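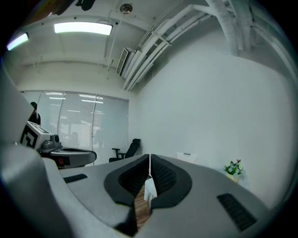

没有做过保洁或整理工作,能报名吗?

经验不作要求。上岗后第一周由老员工带着做,工具怎么用、东西放哪里,都会当面讲。做过酒店客房、写字楼保洁或者仓库理货的,面试时请说一下,排班时会考虑。

首页 岗位 关于我们 办公地点 联系
分类:招聘 > 后勤与物业 > 兼职

Gurncombe招聘室内整理员(兼职)

招聘人数:2名
工作地点:Follix楼,西侧各房间
工作时间:傍晚班,每班3小时,周一不排班
报酬:每班结算,试用期与正式期标准相同
到岗时间:五月,具体日期面谈

一、岗位情况

Gurncombe负责Follix楼西侧的日常后勤,面积近1000平方米,包括办公室、讨论室、两头的走廊和一间储物间。白天房间使用比较频繁,椅子会被推来推去,地上会落下纸片、布条、胶带头一类的小东西。傍晚需要有人进去把地面收干净,把椅子归位,把垃圾桶清空,第二天早上使用的人进来就能直接坐下做事。

原来这项工作由白班的人顺带做,去年秋天以后房间增加,白班顾不过来,所以单独设岗。整理员归后勤组管理,组长是Arnar Juhl。排班和请假用Pakamano登记,手机上就能操作,不会用的入职当天教。

玻璃外墙、高处灯具、空调内部和管道检修由外面的单位负责,整理员不做,也不要自己登高去做。

二、具体工作

地面。西侧多数房间是棕色木地板。先用手捡起较大的纸和布,再用软毛扫把扫,最后用拧干的平板拖擦一遍。拖布不能滴水,木地板接缝进水以后会鼓起来,前年有一间换过半边地板,工期拖了很久。墙根容易漏掉,小件东西常常滚到墙根停住,扫的时候要弯腰看一眼。捡到零件、螺丝、钥匙、存储卡,不要丢,装进储物间门后的透明袋,在袋子上写房间号。

椅子。办公椅是带脚轮的,挪动时推椅背下部或者座面,不要拽着头枕拉。扶手和头枕每班擦一遍,网面靠背用干刷子刷灰,不要喷水。五爪底座上容易积灰,脚轮里会缠头发和线头,每周检查一次,用小剪刀剪开取出来。发现脚轮转不动或者气杆下沉,在Pakamano里报修,椅子上贴黄色纸条。

窗边。百叶帘只掸灰,不拆洗。掸的时候把叶片合上,从上往下,一面做完再翻过来做另一面。离开时叶片调到半开,拉绳绕好挂在钩上。靠窗的椅子先移开再掸,做完移回去。

垃圾桶。小桶每班清,桶底擦干再套袋。袋口翻下来的部分不要太长,拖到地上容易绊到人。纸张和纸板单独收,叠平后放在储物间左边的架子上。食物残渣当天带到楼下,不能留在房间里过夜。

墙面。白墙上的手印和鞋印用湿布轻擦,擦不掉的拍照报给组长,不要用去污粉。去年有人用钢丝球擦过一处,后来只好重新刷漆。

桌面和设备。桌面上的东西默认有人在用。桌上、架上以及正在使用的设备一律不移动,线不拔,开关不碰。只擦空出来的桌面。如果地上的东西分不清是垃圾还是别人放的,先留在原处,在登记表上写一句,第二天会有人回复。

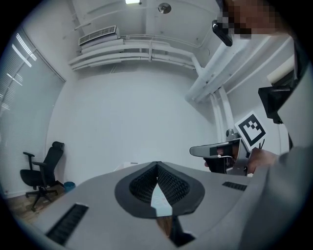

房间里还有人的时候,先敲门问一声能不能进。对方说不方便,就先做别的房间,收工前再回来看一次,仍然不方便的话在登记表上写“未做”,不扣工时。有些房间晚上也安排了工作,地上可能放着他们要用的东西,绕开做就行,能扫多少扫多少。

每班做完后检查一遍:窗关好,帘子调好,椅子推回桌边,桶里有干净袋子,灯关掉。空调由大楼统一控制,整理员不用管。检查完在门内侧的表上签名和时间。

三、工作安排

傍晚班五点半开始。先到储物间换鞋,取推车,看一下当天的登记表。表上会写哪几间要重点做,哪几间不用进。推车上有平板拖、扫把、簸箕、干湿两种抹布、垃圾袋和手套。抹布分颜色,蓝色擦椅子和桌面,灰色擦墙根和门,不要混用。用过的抹布放进储物间的洗衣袋,由白班的人洗。

中间可以休息一次,茶水间的热水和微波炉都可以用。一般先做讨论室,再做办公室,走廊放在最后,因为走廊晚上还有人走动。熟悉以后顺序可以自己调整,跟组长说一声就行。

两名整理员原则上一人负责一半房间,椅子多的大间一起做。每个月交换一次,免得一个人总做难做的那边。谁临时来不了,另一个人只做讨论室和垃圾桶,其余的第二天补。

星期二走廊那一侧收纸板,当天要提前把架子上的纸板捆好放到货梯口。捆扎绳在架子最下层。

四、要求

能弯腰、下蹲,能推动带轮的椅子和推车。单次搬运的东西不重,但整班基本都在站着和走动,膝盖或腰有旧伤的请事先说明,我们可以把蹲下做的部分分给另一个人。

能看懂中文登记表,能写简短的字句。房间里有英文标签的地方我们会加贴中文。

守时。来不了请在当天中午以前登记,临时生病除外。

做事细一点,不急。以前做得时间长的几位都是慢工,但漏得少。有一位从来不戴手套,手被订书针扎过,现在规定所有人捡地面时戴手套。

不看别人桌上的文件,不拍房间内部的照片发到外面。报修需要拍照的,只拍坏的地方。

年龄、性别、户籍不限。学生可以报名,但考试周不能连续请假超过一周。

五、报酬和其他

每班按小时结算,标准在面试时书面给出,逢法定节假日按规定另算。每月月底汇总一次,下月上旬打到本人账户。干满一个季度的,另发600元补贴,中途请过病假不影响。

工作服两套,由我们提供,离职时交回。鞋子自备,要求软底、不留黑印,硬底鞋会在木地板上留下划痕。储物间有带锁的柜子,贵重物品尽量不要带来。

住得远的可以申请交通补贴,凭票报销,上限面谈。楼下有自行车棚,晚上有灯。傍晚班结束后货梯停用,请走东面的楼梯,楼梯口的门从里面推就能开。

上班期间投保意外险,费用由Gurncombe承担。在班上受伤,不管轻重,当天都要告诉组长,药箱在茶水间水池上方的柜子里。

六、报名办法

可以到Follix楼一层前台领表,填好交给前台,也可以让已经在这里工作的人转交。表格只有一页,写姓名、电话、哪几天傍晚能来、以前做过什么工作。不需要照片,不需要交证件复印件,录用以后再核对证件原件。

收到表后由Þórarinn Baldursdóttir电话联系,一般在工作日上午打。没有接到的话会再打一次,仍然接不通就发短信。面试在西侧的讨论室,时间不长,主要是带着走一遍房间,看看地面、椅子、百叶帘和储物间,有什么问题当场问。面试当天会请应聘的人试做一间小房间,试做按正常工时付钱。

试用期一个月。期间觉得不合适,提前三天说就可以,做过的班次照常结算。

同一时期,Bundgaard仓库那边也在招理货员,白天上班,由他们自己面试。两边都想报的请填两张表,前台会分开转交。

招满以后前台的告示会撤下,没有录用的表格保留到年底,中间有空缺会先联系这些人。不想保留的,在表格右下角写“不保留”即可。

上一篇 下一篇 返回列表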